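Driveck 航空地面服务基地参观记录

二月的开放参观安排在周三上午，集合地点是 Driveck 机场货运区北门。参观对象为 Skudum 公司运营的地面服务基地，内容包括行李分拣、机坪设备维修和航空配餐三个部分，全程步行，不开放机坪内侧。报名时须提交证件信息，现场换领临时通行证，背包过安检后统一存放，随身只允许带笔记本和手机，维修车间内不得拍照。

一、基地概况

Skudum 为九家航空公司代理地面服务，其中两家为全货运承运人，其余为客运。基地由原货运仓库改建，主体为单层钢结构，东侧加建了两层办公用房。行李系统与航站楼之间以地下廊道连接，廊道长 452 米，内设双向输送带和一条检修步道。

接待人员先用二十分钟介绍了代理协议的结构。航空公司按航班架次支付基础费用，行李、除冰、加水、客梯车等项目分别计价。外航的结算币种在合同中约定，汇率变动风险由哪一方承担，各家条款不同。有参观者问到航线停飞对基地的影响，答复是：协议一般设有通知期，通知期内人员和设备照常保障，期满后设备转入备用，人员调配至其他航班组。具体金额未作说明。

二、行李分拣

分拣大厅位于廊道末端。系统采用托盘式分拣机，由 Bloxham 供货，主环线的设计能力为每小时 800 件。参观时正处于上午出港高峰之后，环线降速运行，噪声不大，站在隔离栏外可以正常交谈。

行李进入大厅后依次通过称重、条码读取和安检判图。条码无法识别的行李转入人工编码位，由操作员读取行李牌后补录。操作员介绍，无法识别的常见情况是行李牌折叠或被把手遮挡，旧行李牌未撕除也会造成误读。转机行李单独进入早到存储区，按航班起飞时间释放。

装车环节仍以人工为主。集装箱和散装拖车分区停放，每个滑槽口有显示屏，标明航班号、目的地和截载时间。装车前须扫描核对，系统中旅客未登机的行李会提示拦截。

三、机坪设备维修车间

车间有 22 个维修工位，其中靠西墙的一排用于电动设备。目前行李牵引车已大部分换为电动，客梯车和平台车仍以柴油为主。维修主管解释了更换顺序：牵引车行驶路线固定，班次间隙可以补电；平台车载荷大、单次作业时间长，现有电池方案在高峰时段余量不足。

现场展示了一台拆开前护板的传送带车。检查内容包括液压管路接头、滚筒轴承、防撞胶条和接近传感器。防撞胶条为易损件，磨损超过标记线即更换。车辆出车间前须在划线区做一次模拟靠机，速度不得高于步行速度，并由第二人签字。

工具管理采用定位托板，班前班后各清点一次。托板上任何空位都必须挂牌，写明领用人工号。清点不符时，当班车辆不得放行。这一规定比多数汽车修理厂严格，与机坪防外来物的要求有关。

四、配餐与机供品库

配餐由 Predow 承担，厂房与基地一墙之隔，通过风淋门进入。参观者须穿一次性外套，戴发网和鞋套。热厨区只能隔玻璃观看，冷盘装配线和机供品库可以进入通道内侧。

餐车按航班配载单组装。配载单列明舱位、餐食份数、特殊餐和饮料定额，组装完毕后加铅封，封号录入系统。短程航线的饮料以听装和小瓶装为主，远程航线另配大瓶。回程未开封的饮料经外观检查后可重新入库，开封品一律报废。

库内货架按品类编号，先进先出，效期标签朝外。散件补货使用塑料料箱，料箱按周清洗。酒类存放在单独的上锁隔间，出入库须双人核对，并接受海关抽查。
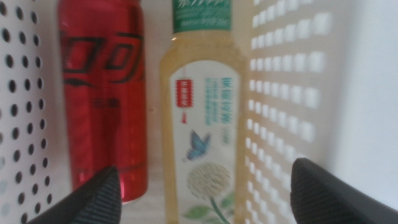 五、安全与人员培训

培训室在办公用房二层。新员工先完成理论课程，再进入跟班阶段，由带教人员逐项签认。机坪驾驶证与普通驾驶证分开管理，每年复审，内容包括滑行道让行规则、靠机程序和低能见度作业。

墙上张贴的事件统计按类别列出，占比较高的是车辆剐蹭和行李箱体破损。接待人员强调，轻微剐蹭也必须上报，不得自行处理。对航空器的任何接触，无论有无可见痕迹，均由机务检查后才能放行。

六、参观事项备忘

1. 北门停车位有限，货车优先，建议乘机场摆渡车在货运区站下车，步行五分钟。
2. 车间地面有导轨，鞋跟过细者不得入内，门口备有安全鞋，尺码不全。
3. 配餐区要求参观当日无发热、腹泻症状，入口处填写健康声明。
4. 全程两个半小时，中途只有培训室一层有卫生间。
5. 讲解使用无线耳机，分拣大厅内信号偶有中断，宜靠近讲解员。

下一次开放参观的名额由 Skudum 前台登记，团体须提前提交名单。除冰设备不在此次路线内，接待处表示冬季作业期间该区域不接待外来人员。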